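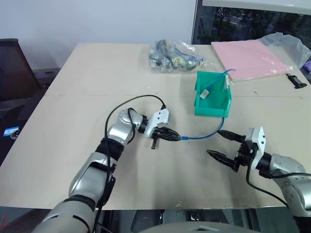
Shamim Sethi wrote:
I'd still go one bin per connector type. You open the drawer, you want a USB cable, you take the green bin out and there it is. Mixing lengths and ends in one bin is how you got into this mess in the first place.

tilia_bench wrote:
Fair, but I don't have the shelf space for one bin per type. I started with the USB stuff because that's what I reach for most. The blue cable goes in the green bin with whatever else has a USB plug on it. Small parts stay in clear bags so I can see the colors without opening them. Power bricks I haven't dealt with yet.

Prasanna Debnath wrote:
Clear bags are fine for a month. After that they split at the bottom and you've got LEDs in the carpet. I moved mine to the Borby boxes with the snap lids, 3 sizes, and haven't touched a bag since.

tilia_bench wrote:
What did you do about labels?

Prasanna Debnath wrote:
Masking tape and a marker. I tried printed labels and they curled.

gluegun_lou wrote:
I disagree with Shamim on sorting by type. I sort by what it's used for. Everything for the printer in one bin, everything for the camera in another. I never remember what end a cable has but I do remember what it goes to.

Shamim Sethi wrote:
And when one cable fits four things?

gluegun_lou wrote:
It goes with the one I use most. I also keep a spare in the kitchen.

Shamim Sethi wrote:
So you own two of everything. That's a different problem.

narmont_dave wrote:
Whichever way you sort, coil them first. A long cable dropped in loose will climb over the side of the bin and pull the rest out with it. I use a loop about the width of my hand and a velcro strap. Twist ties work but they dig into the thin ones.

tilia_bench wrote:
I have a roll of velcro somewhere. Do you strap the short ones too?

narmont_dave wrote:
Anything longer than my forearm. Shorter than that I fold once and leave it.

Prasanna Debnath wrote:
Also test them before they go in. I threw out half a bag in October that only charged and wouldn't carry data. No point storing those.

gluegun_lou wrote:
A charge-only cable is still good for a lamp. I keep mine with a knot of red thread on the end.

tilia_bench wrote:
OK. Coil, test, then bin by type for now, and I'll see if I run out of room. Bags stay until one splits.

Thread viewed 1,931 times | Contact | Forum rules | Copyright Awan Workshop Boards | Back to top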